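Re: [handheld-demos] how many folds before we train?

Nikola Gashi wrote:
> We have 200 shirt episodes from the Hakstead batch and Remigiusz wants 1,000
> before anyone touches the training script. Is that number from anywhere, or
> did he like the zeros? Also, should we be throwing out the ones where the
> operator fumbles the first grasp?

The zeros, I suspect. When I asked him in August it was 299, and he couldn't defend that one either.

I'd train now on what you have. It will be bad, but it will be bad in a particular way, and then you know what to collect next. We sat on the Skenorano towels until we had plenty, then found that every single one started from the same corner. The policy was superb at that corner.

On fumbles: keep them if the operator recovers and finishes the fold. Cut the ones where they give up and start over, or at least split them at the restart. Ha-rang has a script for the splitting – ask her for the version after 4, the older ones drop the last second of every episode.

Please also log which tool is in which hand. Baltasar swapped them halfway through a session and we spent a whole evening blaming the calibration.

Aleksandra

PS. Dark clothes need their own quota. Everyone reaches for the pale T-shirts, and then the first black sleeve on black sleeve finishes us off. I'd also like more variety underneath, and a printed sheet like the one with the little bows does fine, with the black top spread out flat and one corner just pinched up in the yellow fingers. Bedrooms over lab tables, whenever people will let you in.
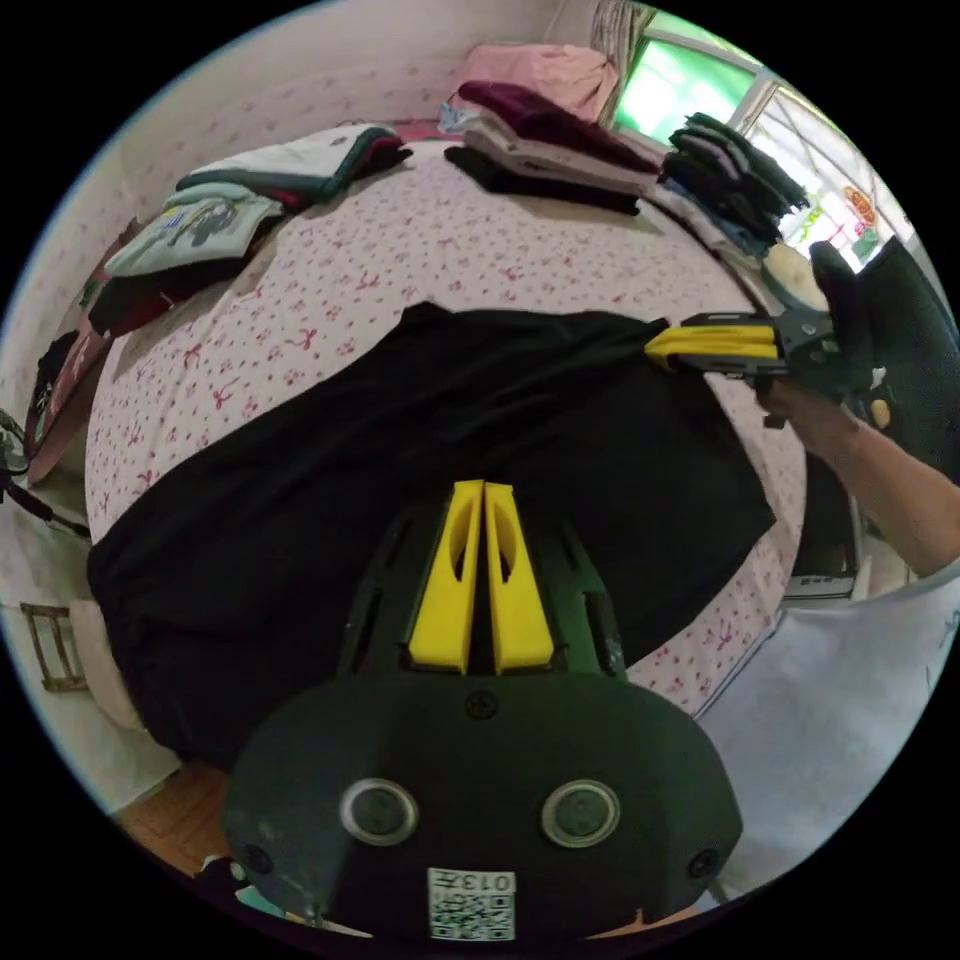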